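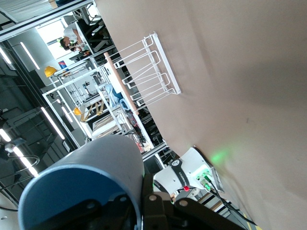 Notes for week 4, teleop and hand guiding. Slides go up Friday. Read this before lab, we won't have time to go over it again at the benches.

## Two ways to show the arm something

**Hand guiding** (kinesthetic, "lead-through" in older books). Arm goes compliant, you grab the wrist and push it through the motion. Joint angles get recorded.

- good: you feel contact. No lag, no mapping to learn
- bad: your hands and sleeves end up in every camera view. Two arms at once is miserable for one person
- bad: people push on the link that's easy to reach, so you get weird elbow postures in the data

**Remote control.** You move something else, the arm follows. Leader arm, handheld controller, 3D mouse, whatever. In our lab it's the Irnix leader pair.

- good: images are clean, what the policy sees at run time is what it saw in training
- good: both arms together, one operator
- bad: little or no force feedback. You WILL squeeze too hard at first
- bad: lag. Ours measured 70 ms end to end. Small, but you can feel it near contact

Exam-type point, write it down: the observation gap. If the person could see or feel something while demonstrating that the robot can't see or feel at run time, the policy can't copy it reliably. So no peeking over the top of the rack. Drive from the camera views once you're past warm-up.

## Dish rack task

Items into or out of the wire rack, parallel grippers. Sounds easy. It's mostly about the approach.

1. Home both arms, grippers open.
2. Line up the leaders with the followers BEFORE you engage. A big mismatch means a jump.
3. Grasp. Pause a beat.
4. Come in high, then down. Coming in sideways catches the loops and drags the whole rack.
5. Release, back straight out, then move away.
6. Mark success or fail right then. Don't leave it for later, you won't remember.

The idle arm still counts. Its joints are in the state vector, so if you park it somewhere different each time the policy has to deal with that too. Pick a rest pose and go back to it. 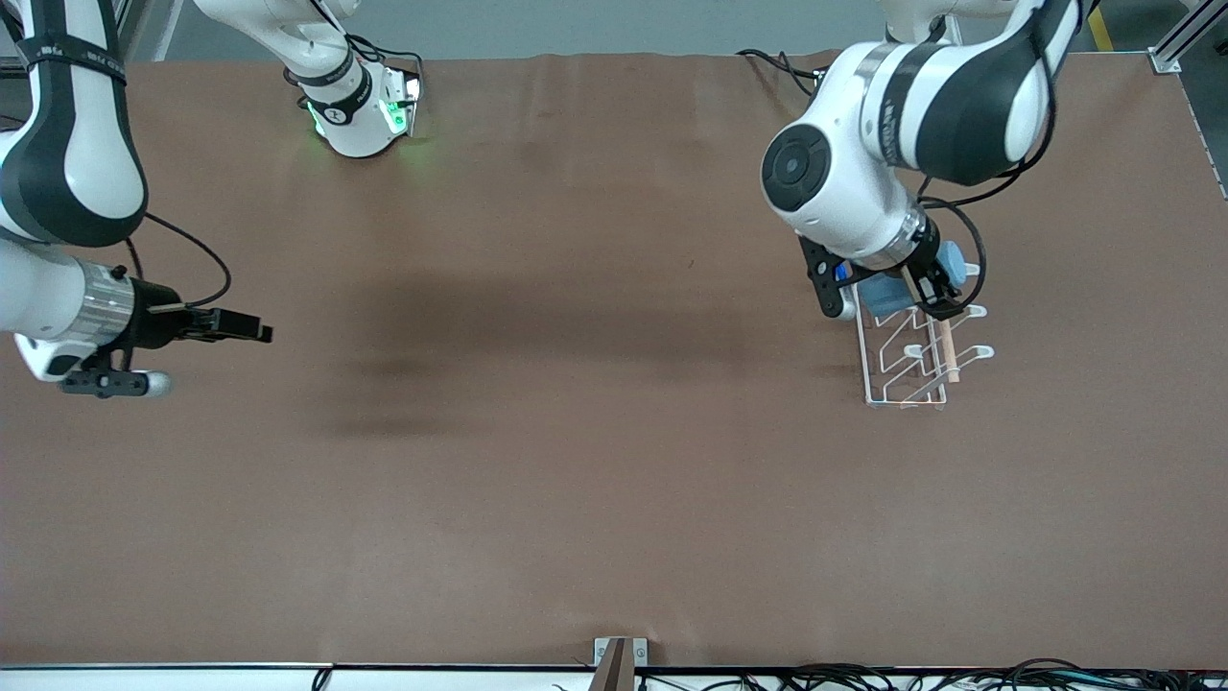
Watch the wrist on the way down. Once the gripper is over the rack the fingers hide a good part of what they're holding, and the overhead view isn't much help. Wrist view is what you want there. Students who stay on the overhead view for the whole episode tend to stop short or press into the wire.

Soft stuff vs. stiff stuff: sponges forgive a sloppy grasp, cups and handles don't. Do a few of each before you decide your gripper speed is fine.

## How much data

Last year's class set, Trimitz v2: 2,080 episodes recorded, 2,063 kept after review. Sounds great but that review only threw out broken files (dropped frames, missing wrist stream). It did not look at quality. When we went back by hand and kept only smooth, single-attempt episodes we had 821.

Trained on both. The smaller set did better on placing, worse on recovering after a bad grasp. Makes sense, the retries were the only place the policy ever saw a recovery. So: keep retries, but label them. Use the `retry` tag, not the comment field.

## Things that wreck a demo

- long hesitations. The policy learns to sit still, and then it sits still forever
- switching strategy halfway thru the session (left arm first, then right arm first). Pick one per batch
- rack in the exact same spot every time. Shift it, turn it, a little each episode
- correcting so fast it's basicly noise
- lighting change between batches w/o noting it. Shadows from the arms already move around plenty

## Safety, short version

Hands off the table when the arms are engaged. One person drives, one person on the stop. To move the rack: disengage, say it out loud, then reach. If a cable snags on a joint, stop, don't try to wiggle it free with the leader.

## For lab

Each pair: 20 min warm-up, then record one batch under your pair's folder in Wavcombe. Turn in

- the batch, tagged
- one paragraph on where your demos disagree with each other. Same start, different choice. Find at least one, everybody has them
- joint plot for one good episode and one bad one, same axes please

Reading: Løken handout ch. 3, skip the part on spline fitting. Next time is behavior cloning and why errors pile up, so look over the covariance stuff from week 2 if it's fuzzy.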